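Horácio Antunes
July, 7.40 in the morning

A small thread about pillows, because I spent my whole week with them and my family doesn't want to hear more.

I wash and prepare the bedding for a guest house in Warkdale. It has 14 beds. In summer the guests change often, so the cotton things go in the machine almost every day. The pillows are a different story.

For a long time I washed pillows like I washed everything else. Hot water, fast spin, then the line. The feather ones came out with lumps like potatoes. I had to throw away 4 of them and I was ashamed to tell the owner.

Then Huguette McIntyre, who had this job before me, came by for coffee and gave me her rules. I write them here as I understood them.

Always wash 2 pillows together. One alone makes the drum jump, and you will hear it in the whole house.

Use half of the soap you think you need. Soap that stays inside makes the filling stiff, and it takes three rinses to get it out again.

Read the label before, not after. Some fillings don't like the machine at all. I learned this with a foam one, and I will not describe how it looked.

Dry them longer than seems reasonable. If you press the middle and it feels cool, there is still water in it. I leave them on the rack by the window and turn them at lunch and again before I go home.

A few people asked me about cushions with a net cover. I like them in July, as the air goes through and they don't keep the smell of sun cream. But the holes catch on everything – rings, zips, the hook on my apron. I wash them in a closed bag, on cold, and I never hang them by the corner.

I also check them on a white sheet before they go back to a room. On white cloth every little thread or crumb shows itself, and on the cushion you see nothing.

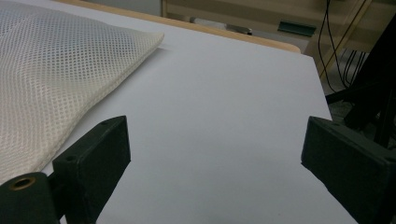 Horácio Antunes, linen and laundry, Plokbridge Guest House

With a net cover I look first at the seam. If a stitch is open there, I close it the same evening with plain white thread. A small hole in the net itself I can also mend, but it always looks a bit mended.

And one tiny red speck on a white sheet is enough for a guest to write a letter. I try cold water and a soft brush before anything stronger. Warm water comes only later.

Tomorrow I will write about duvets, if the dryer is free. Please send me your advice for the very big ones – mine doesn't fit in the drum and I am still folding it like a pancake.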